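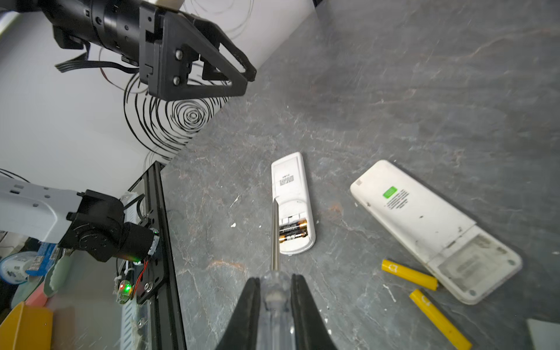 We're at the halfway point of the Imow trial, and my advice for now is to hold off on the second payment. Osteck's pitch was that a two-arm kit could take over the dull end of remote control repair at the Drarnmont bench: open the back, change the cells, close it up, put it in the tray. We gave it the kind of remotes we get in, scuffed and grubby ones included, with AA cells and small covers. Holding a screwdriver by its clear handle and bringing the tip up to an open battery compartment is something the kit can be set up to do. That is a long way from doing the job, and most of this report is about the distance between the two.

What we were promised

The sales sheet lists 1000 cycles between calibrations, setup in a morning, and "no programming skill needed." The first of those we can't confirm or deny, as we haven't run anywhere near that many. The second was wrong. Setup took 3 days, and one of those went on the cabling alone. The third depends on what you call programming. You teach the arms by moving them through a task over and over, and Sima, the software that comes with the kit, builds its behavior from those runs. You don't type code. You do need a patient person who knows when a run was bad and throws it out, and that person is a skilled bench tech who would otherwise be fixing things.

What we have seen so far

Picking up a single remote from a clear surface is fine. I have no complaint there. Picking one up when a second remote lies close by is less fine, and the arms will sometimes settle on the wrong one and carry on as if all were well. Sima does not flag this. It reports the run as finished, and the log says "complete" whether the right remote was handled or not. I raised this with Osteck in August and was told a fix was planned. I have not been given a version number for it.

Tool work is where I have the most doubt. Both arms have to come in over the same small patch of table, and the tool has to be held steady out past the fingertips. A small error at the wrist becomes a big one at the tip. Osteck's demo used a fixed holder for the remote and a short driver. Our techs use neither, and I don't think we should rebuild the bench to suit a demo.
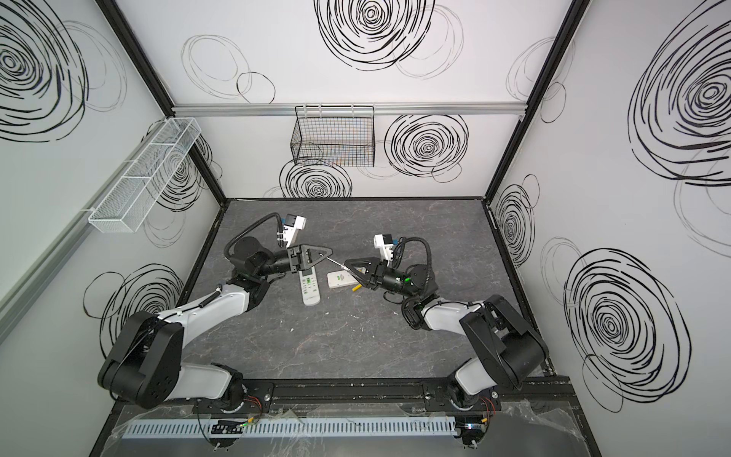
Yaa Kyei thinks I'm being too hard on it. Her view is that we're judging the kit against a tech with years on the bench when the fair test is a new hire in the first week, and that the arms have improved with every batch of teaching runs we gave them. She would also point out that we never trained it properly on two remotes at once, so a mix-up there tells us little. She wants the full trial to go ahead, with more teaching time and fewer kinds of remote.

I take the point about mixed remotes, and we'll teach that case before the next report. I don't take the one about the new hire. A new hire asks when they're stuck, and one who put the wrong remote in the tray would hear about it by lunch.

Costs

The kit itself is within budget. The hours are over. We planned for 6 hours of tech time a week and have been using 12, nearly all of it on teaching and resets. Osteck does not count this in its payback figure, and once it goes in, the payback date moves past the end of the service contract. Spare fingertips are also extra, a point that was left out of the quote.

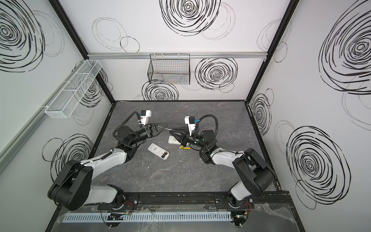
The service contract needs a closer look too. It covers the arms and the wrist units but leaves out anything Osteck calls "wear items," and the list of wear items is in a separate document we had to ask for twice. Cable hoses are on it. So are the gripper pads. I'd want both moved into the main cover before we sign for another term.

What I'm asking for

Please hold the second payment until Osteck delivers a Sima release that marks a failed run as failed. Let us keep the kit on the bench in the meantime, with teaching limited to battery changes on two models of remote. Tool work should stay out of the targets until we have battery changes we can rely on. I'd also like written pricing for fingertips, pads and hoses, and a named contact at Osteck who isn't in sales.

The next set of run logs will come with the tech hours attached, split between teaching and resets.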